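Rubrique : Comment ça marche ? | Maison et objets | 6 ans et plus

Pourquoi la machine à laver a une fenêtre ronde ?

Texte de Nigel Lightfoot

Tu as certainement déjà regardé le linge tourner. On voit passer une chaussette, puis une manche de pyjama, puis encore la chaussette. Mais que se passe-t-il exactement là-dedans ?

Commençons par le grand cylindre en métal qui se trouve à l'intérieur. On l'appelle le tambour. Il est percé de beaucoup de petits trous, comme une passoire pour les pâtes. L'eau peut entrer et sortir par ces trous, mais le linge reste dedans.

Le tambour est rond parce qu'il doit tourner. Quand il tourne lentement, les vêtements montent sur le côté, puis ils retombent dans l'eau avec le savon. Ils montent, ils tombent, et ainsi de suite. C'est cette chute qui aide la saleté à partir. Autrefois, on frappait le linge avec une sorte de palette en bois, le battoir, au bord de la rivière. C'était un travail très fatigant pour les bras ! 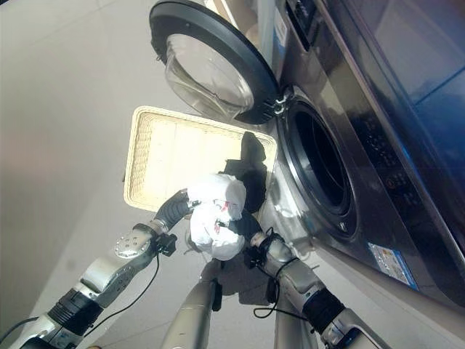 Flinell, numéro 90, page 6

Quand la porte est ouverte, on remarque que son verre n'est pas plat : il est un peu bombé. Ce verre s'appelle le hublot, comme la fenêtre ronde des bateaux. Sur beaucoup de machines, il avance vers le tambour et il repousse le linge à sa place.

Autour de l'ouverture, il y a un anneau gris en caoutchouc. C'est le joint. Quand on ferme la porte, elle appuie sur le joint et l'eau ne peut plus passer. Le joint est mou et il a des plis, alors les petites choses aiment s'y cacher : une pièce, une barrette, parfois une chaussette de bébé.

À la fin du lavage, la machine fait beaucoup de bruit. C'est l'essorage. Le tambour peut faire plus de 1000 tours en une seule minute ! Le linge est collé contre le métal et l'eau s'échappe par les petits trous. Les vêtements sortent encore humides, mais ils ne coulent plus.

Le panier se pose par terre, devant la machine, sous le hublot. De cette manière, si un vêtement glisse, il tombe dans le panier et il reste propre. Les paniers tressés laissent aussi passer un peu d'air.

À toi d'aider, avec un adulte :
- Vide les poches avant le lavage.
- Remets les chaussettes à l'endroit.
- Attends toujours que l'adulte ouvre la porte.
- N'entre jamais dans le tambour, même pour jouer.

Le mot difficile : « essorer » veut dire enlever l'eau d'un tissu. Quand tu tords ton maillot de bain après la piscine, tu essores aussi.

Partagé 90 fois | 2 commentaires

Maman de Stutia
Ma fille a vérifié le joint tout de suite après la lecture. On a retrouvé une barrette verte. Merci !

M. Guerreiro
Lu en classe ce matin. Les élèves demandent maintenant la même chose pour le lave-vaisselle.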